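Parts bin

A parts bin is an open-topped container used in workshops, warehouses and factories to hold loose pieces between one stage of work and the next.

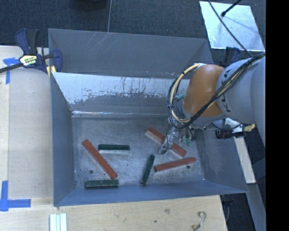

Parts bins are made in plastic, wood, wire mesh and sheet metal. Sheet metal is the usual choice where the contents are heavy or have hard corners, because it can be dented without cracking. The inner surfaces wear quickly. The floor of a metal bin that has been in use for a while is typically covered with fine scratches and mottled patches, as on the gray bin shown with red and dark green blocks on its floor, and any coating on the walls may come away in flakes. This wear does not affect the use of the bin unless rust or a raised edge develops.

Shape

Many bins have one or more sloping walls. A slope makes the opening wider than the floor, so that a hand or tool can reach a piece lying near the side, and it lets small items slide back toward the middle. A slope of 60 degrees from the floor is common in shop-made bins. Straight-walled bins hold more for the same opening and are easier to set side by side, but pieces tend to lodge in their corners.

Small holes in the floor may be drilled for drainage or left by fasteners. Bins for washed parts usually have several.

Arrangement of contents

Pieces in a bin may be stacked, set in rows or left as they fall. Long rectangular pieces dropped in without order come to rest at different angles, and when there are enough of them they lie across one another. A bin with a single layer is easier to pick from than a full one, but has to be refilled more often. Mixed bins, holding two or more kinds of piece, are used where the pieces go into the same product. Color is the simplest way of telling the kinds apart.

History

The Sutherland works at Loleo used riveted bins for wooden blocks and machine wedges. Its foreman, Jessie Mackay, set a limit of 200 pieces to a bin and had the number painted on the outside. Later bins from the same shop were folded from one sheet and welded at the corners. The Gimura pattern, a shallow bin 9 inches deep with one sloping wall, was copied by other shops in the district and remained in use after the works closed.

See also

Jinitz tray
Stacking crate
Tote box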